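The Winter I Finally Learned to Sleep
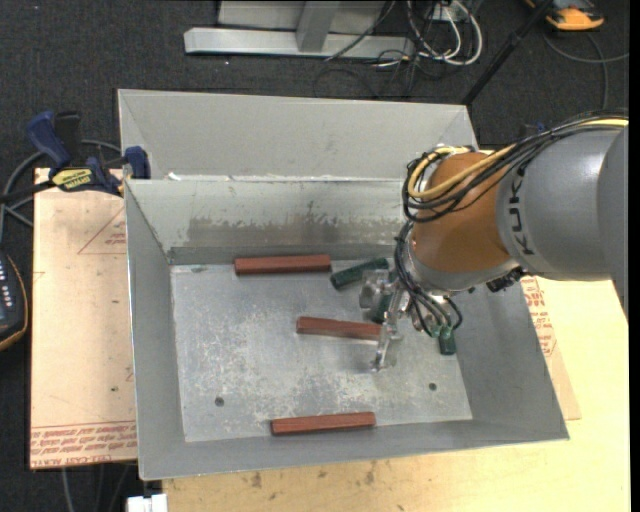
Photo: Vindholm Picture Desk

I used to be the person who bragged about getting by on very little sleep. You know the type (you may be the type!). I'd answer emails at midnight, drag myself out of bed at 6 and live on coffee until dinner. Then one Wednesday last November I put my car keys in the freezer and spent half the morning hunting for them, and I decided something had to give.

My first stop was the sleep workshop at the Medrano health center, a short bus ride from my place in Ilska. I expected lavender oil and whale songs. What we got was a paper diary and strict orders to fill it in every morning before looking at a phone. Bedtime, wake time, naps, drinks, the works.

Well, my diary was a horror story. I was having my last coffee at 6 in the evening and dozing off on the couch most nights, then lying in bed wide awake and furious about it.

So I made changes, slowly and with a lot of grumbling. Coffee stopped at lunch. The TV moved out of the bedroom, which my husband took harder than I did. And I picked one wake-up time and stuck to it, weekends included. That was the worst part by a mile! The first 3 weeks I was cranky with everyone, and I came very close to quitting during a long weekend in Rarov, where the hotel bed was heavenly and breakfast ran until noon.

It took over 18 nights before I slept straight through. I woke up confused, convinced I'd missed the alarm, and lay there listening to the neighbor scrape his windshield.

I still have bad nights, and if yours go on for weeks, please talk to your doctor, as I should have done much sooner. I keep the diary on the nightstand, although these days most of the entries just say "fine." My husband has asked for the TV back twice. He's welcome to it in the garage.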